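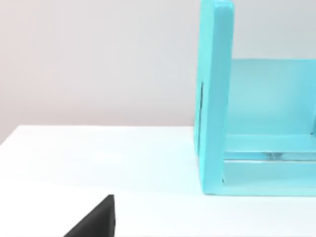 1/ Repainting the back room, a thread

Filed under: Home & Color | 1 min read

Well, friends, it's turquoise, and I am still so in love with turquoise! I looked at chips from Jasow all through July before I settled (my poor fridge door).

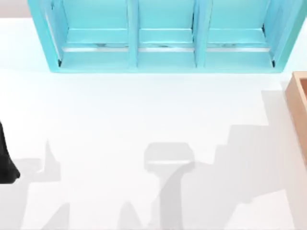
2/ Get the sample pot first. Mine was $3 at Flondetti, and I lived with the patch for 16 days, morning light and lamp light both.
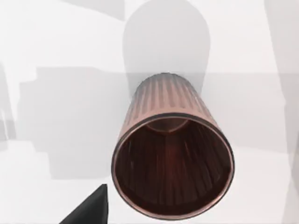 3/ Next up is the hallway, and I keep drifting toward copper, something warm to come home to. Tell me your hallway colors, please!

Recent threads
Old doors, new hinges
A weekend in Drarnance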